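Kistow Home Tidy Pack – 40 practice rooms for household robots

I've been selling scene packs through Vavness for a while now, and the question I get most is still the big one: can a robot clean up a bedroom yet? Well... sort of! Mine can carry a cup across a room on a good day. Ask it to put away a board game and you'll want to bring a snack.

That's why I built the Tidy Pack the way I did. The rooms are simulated and pretty plain, with lots of open floor, but every one has at least one chore that looks easy and isn't. In the bedroom there's a blue cup up on the wooden shelf unit (fine, most grippers can manage that) and then a board covered in black game pieces, sitting on soft white bedding. Small, round, slippery things on a squishy surface – good luck!

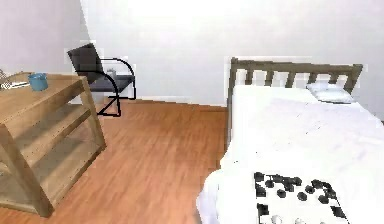
What you get

40 rooms, over 1000 loose objects, and 20 chore scripts with scoring. Everything loads in Rararier, and the February update fixed the sheet physics (pieces used to sink into the mattress, sorry about that).

Is it worth it?

If you want a robot that does your chores this year, no, buy a laundry basket. If you're training one and want to see where it falls apart, I think you'll have fun. My own best score on the game board chore is still embarrassing.

Sold as a single download, updates included.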